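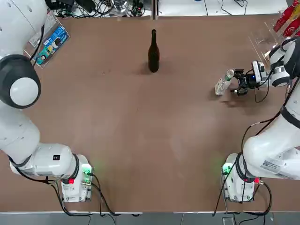

Stiltano is a language school for adults who have moved here for work and need English they can use on the job and at home. We teach in small groups, mornings and evenings, and we have one building with a parking lot behind it. The entrance is on the parking lot side.

## How the school started

Margit Veres and Lorcan Mulcahy opened Stiltano with 2 classes and a shared telephone. Margit had been teaching night classes at a community college. Lorcan had worked in hospital admissions, where he spent much of the day helping people fill out forms they couldn't read. Their first course was called English for Paperwork, and we still run it under that name. It covers leases, pay stubs, school letters, insurance and the driver's license test booklet.

The first students were mostly line cooks and home health aides. They asked for a class that started after nine at night, so we added one. It is still the fullest class we have.
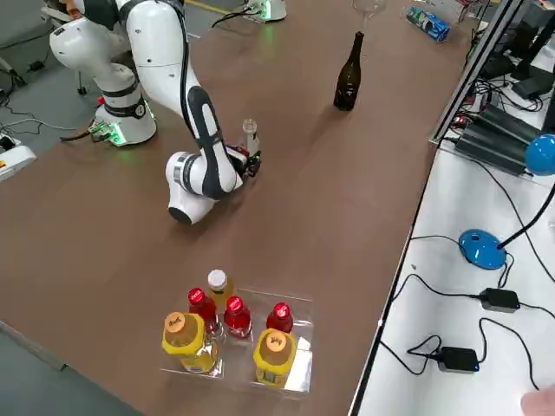

We now enroll around 400 students a year. Most stay for more than one term, and many come through a brother, a cousin or someone on the same shift.

## What we teach

There are five levels, from beginner to advanced. New students take a short placement interview, which is spoken only. We don't give a written test at the start, as some of our students write very little in any language and do well in conversation.

Besides the main levels we offer:

- English for Paperwork
- Phone English (calling a landlord, a clinic, a utility company)
- Reading group, led by Jeptoo Biwott, open to level three and up
- Citizenship interview practice, January through May
- Pronunciation clinic, drop-in, 5:30 p.m.

We write our own workbooks. The Vadport series is for levels one and two, and Skalance is for levels three to five. Hnat Moroz edits both and updates them each summer – prices, bus fares and sample forms go out of date quickly. If you find a mistake in yours, leave a note at the front desk with the page number.

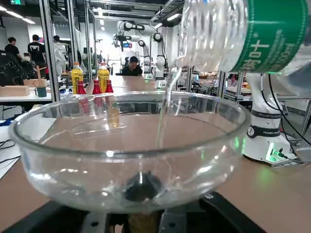

## The Mwaipopo Library

Our lending library is on the second floor and holds 1,169 books, most of them easy readers, cookbooks, repair manuals and novels in two languages. Elibariki Mosoti runs it. Students may borrow three books at a time for a month. There are no late fees. Former students can keep their cards.

## Fees and enrollment

Terms begin in January, April and October. Fees are the same for every level and can be paid by the month. Books are included. If you lose your job during a term, talk to Lorcan and finish the term first; the balance can wait.

Children over six may sit in the library during evening classes. We don't have child care for younger children yet.

The office is open from 8 a.m. to 9 p.m. during term and until noon between terms. You can ask for information in Spanish, Swahili, Ukrainian or Hungarian.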